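Owner Guides > Lamps & Lighting > Set-Up

Vemham Floor Lamp: Section 5, Raising the Pole

By Pui-shan Hsu
Sunday, August 23, 2020
20 shares | 5 comments

You have unpacked the base, found the bag of screws, and lost one screw. Carry on. There is a spare taped inside the lid of the box, where we have been hiding it for years.

1. Set the base on a level floor. If your floor isn't level, pick the part that lies about it least.

2. Slide the lower pole into the collar and turn it clockwise until it stops. It will feel as if it has stopped twice before that. Keep going.

3. Feed the cord through the side slot, leaving 20 inches of slack. The cord remembers being coiled and will try to go back to it. Lay it out straight overnight if you have the patience.

CAUTION: Do not plug the lamp in yet. We know you want to see if it works.
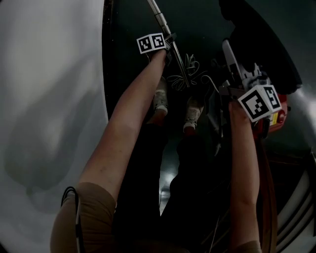
4. Add the middle and upper poles in that order. They look the same, but the upper one has a small notch at the top. If you finish with a notch in the middle of your lamp, go back to step 2 and speak to no one.

5. Tighten the collar screw with the supplied key. Hand tight is enough. King-fai Tu in our repair shop has a drawer of collars belonging to people who felt otherwise.

NOTE: The Trernwood shade weighs more than the standard one. Fit the weighted ring to the base first, or the lamp will lean toward whoever is reading.

6. Fit the shade, then the bulb, then plug in. Use a bulb of 60 watts or less. The socket is not rated for 80, however dim the room.

If the lamp flickers, unplug it and check that the bulb is fully seated. If it hums, unplug it and call us. If it wobbles, see step 1 and be truthful about the floor.

Was this section useful? 2,888 readers said yes

Related guides
Distlow Desk Lamp: Changing the Switch
Wei Wall Light: Before You Drill
Trernwood Shades: Cleaning and Regret
Vemham Floor Lamp: Section 6, The Dimmer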